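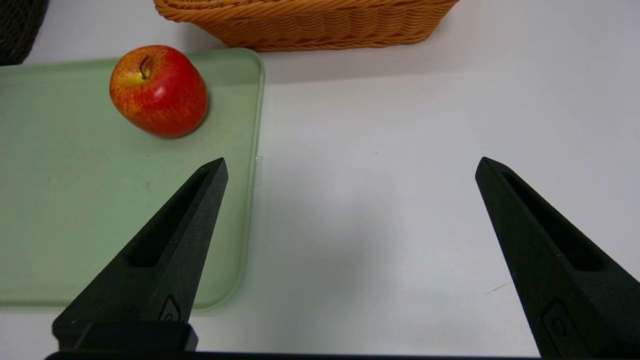

Red apple on the green tray, orange basket behind.

Starting a thread on how I store apples at home, which I said I would do back in June and then didn't. It's mostly about one tray and two baskets. Long, so mute me if you need to.

Background for new followers. I buy apples by the box from a grower near Rindenitz. A box is more than two people can eat in a week, so for years a good part of it went soft in the bottom of the fridge drawer. I got tired of paying for fruit and feeding it to the compost.

What changed was sorting. Every apple goes across the tray before it goes anywhere else. I set it down, turn it over, look at the stem end and the blossom end, press lightly near the stem with my thumb. Then it gets a place.

The tray is pale green plastic with rounded corners and a low rim. The rim matters. Apples roll, and a dropped apple is a bruised apple, even if you can't see it until later in the week.

I tried a cutting board first. Too flat. I tried a baking sheet, which worked but was loud and always needed for something else. The tray lives on the table now and has no other job.

Pale is better than dark for this. If an apple leaves a wet spot or a bit of brown, it shows up right away on light green. It also shows every speck, so it gets wiped down more than anything else I own.

On to the baskets. The orange wicker one is for apples to eat this week. It stays on the table where people walk past it. Fruit in the fridge gets forgotten at my house. Fruit on the table gets eaten.

I don't pile it high. One layer, maybe a few on top. When it gets low I refill it from the box.

Anything with a soft spot or a broken skin goes straight to the kitchen counter for cooking. Same day if I can manage it, next day at the latest. One bad apple in a closed box really does take the others with it – my grandmother was right about that.

The keepers go back into the box, in newspaper, in the cold pantry. I wrap each one separately. It takes me 20 minutes for a full box with the radio on.

Orvokki Pesonen, who got me started on buying by the box, doesn't wrap hers. She lays them in rows with space between and says it works just as well. She has a bigger pantry than I do.

The variety, since I know I'll get asked: the grower sells these as "mixed red" and doesn't label them. Deep red with yellow streaks and a yellow-orange patch up by the stem. Sweet, a little sharp near the core. If you know what it is, tell me.

Things I don't do: wash before storing. I wipe off dirt with a dry cloth and wash right before eating. I also leave the stems on. Pulling one out can tear the skin, and that's where the rot starts.

I keep apples away from potatoes and onions. The potatoes sprout faster and the apples pick up the onion. I learned the second part from a pie.

A note on wicker. It's good for air but it can be rough on skin, so check the inside of a basket with your hand before you use it. If it snags a sweater, it will mark an apple. Line it with a dish towel if you're not sure.

The white table is not ideal, by the way. It scratches if you slide things across it and I do slide things across it. I'd pick something else if I were buying again.

How long do they last? The last box went 6 weeks in the pantry, and I lost 3 apples from it. The one before that I didn't sort at all and threw out a good deal more.

I check the pantry box every Trerar market day, only because it's easy to remember. Unwrap a few from different corners, sniff, wrap them again.

Next thread will be on what I do with the cooking pile. Mostly sauce. Some of it gets dried, but my dryer is slow and I have complaints.

February 7, 2020

Comments (3)

Kauko Heiskanen
Could be an old garden variety. Cut one across and post the core, it's easier to tell from that.

pantryshelf201
Do you reuse the newspaper or is it fresh every time? Mine gets damp.

Orvokki Pesonen
My pantry is not that big.

Recent threads
Cleaning out the pantry, shelf by shelf
Jars I kept and jars I gave away
Is a bread box worth the counter space?
Laaksonen market: what I bought and what it cost

Trimeo uses cookies to remember your settings and measure traffic. Accept all | Manage choices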